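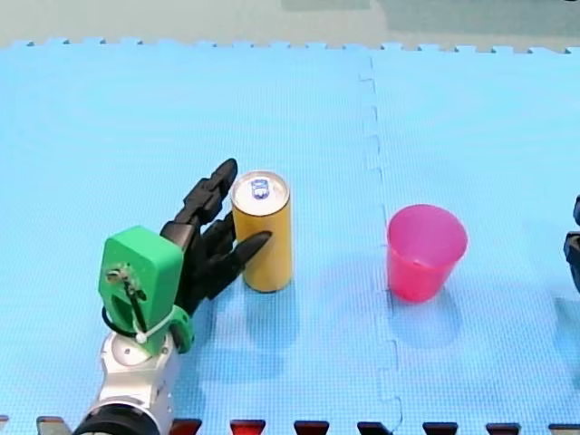 Folding bikes: what we have changed for the spring

The first delivery of this year's Branen folding bikes reached the Nustness shop on Mon 8 February and they are now unpacked, checked over and on the stands. Those of you who put your name down before Christmas have already had a phone call. This is for everybody else, and for owners of the older model who have been asking whether their parts will still fit.

There are two versions again, the three-speed and the seven-speed. The frame is the same on both. The seven-speed has a derailleur and weighs a little more, and the three-speed has a hub gear and needs less looking after. Most people who commute on flat roads and carry the bike up a station staircase twice a day end up with the three-speed. If you live on the hill side of town, try both before you decide.

The main change is the hinge. On the old bike the clamp lever sat on top of the main tube and could be knocked open by a bag strap. It now closes from the side and has a second catch under it. You have to press the catch with your thumb before the lever will move. It feels stiff for the first couple of weeks. Please do not oil it. If it is still hard to work after a month, bring the bike in and Danylo Bondarchuk will adjust it while you wait.

The seatpost is also longer. Riders over six foot used to have to buy the extension post separately, and it flexed. The new one goes high enough for most people without it. When folded, the saddle still comes down far enough for the bike to go under a table or behind a train seat.

Wheels and tyres have not changed. Any tyre or tube you bought from us for the old bike will fit the new one. Brake pads are the same too. Mudguards are not, as the rear stay has moved, so if you were hoping to swap yours across you will need the new bracket. We have a few in stock and can order more.

Price

The three-speed is £979, including the first service. We have held it at last year's price for the bikes in this delivery. The next lot will come in April and we do not yet know what we will be charged for them. The seven-speed costs £63 more. Both come with a pump and a basic set of lights. The carry bag is extra.

If you are buying through a cycle-to-work scheme, get the certificate sorted out before you come in to collect. We can write you a quote on the spot and hold a bike for 10 days against it. After that it goes back on sale. We had several bikes sitting in the back for weeks last year waiting for employers to sign things off, and other customers went without.

Trying one out

Test rides are by appointment on weekdays, and on a first-come basis on Saturday mornings. Bring photo identification and a bank card. Allow half an hour. Somtochukwu Amadi will show you how to fold and unfold the bike before you leave the shop and again when you come back, and will ask you to do it yourself. Please wear flat shoes.

The test route is the same as before: out along Adeyemi Road, round by the canal and back through the car park behind the library. The surface under the railway bridge is broken up on the left-hand side, so keep well over and go slowly.

Kick scooters

We are down to the last of the Pikard adult scooters with the 200 mm wheels. The importer has stopped bringing in that size and the replacement has smaller wheels, which we have tried and did not like much on our pavements. We will not be stocking it for now. Spare wheels, bearings and grips for the existing scooters will be kept on the shelf as long as we can get them. If you rely on yours every day it would be sensible to buy a spare pair of wheels this year.

Uchenna Mohammed has asked us to remind owners about the folding bolt at the bottom of the steering column. It works loose with use. Check it once a month with a 5 mm hex key. It should be firm, with no play when you hold the front brake and rock the bars. If there is play and the bolt is already tight, the bush has worn and the scooter should not be ridden until it has been replaced. We charge for the part and fit it free.

Workshop waiting times

Full services are taking seven working days at present. Punctures and brake adjustments are still done the same day if the bike is here by eleven. Eliseo Magaña is now in the workshop full time, so the wait should come down before the Easter rush. Please take off child seats, locks and panniers before you leave a bike with us, as we have very little room to store them.

Two jackets, a helmet and a set of keys on a blue ribbon are still behind the counter from last year. Ask for Oluwatosin Oyelaran if any of them is yours. Whatever is left at the end of the month goes to the charity shop, apart from the keys.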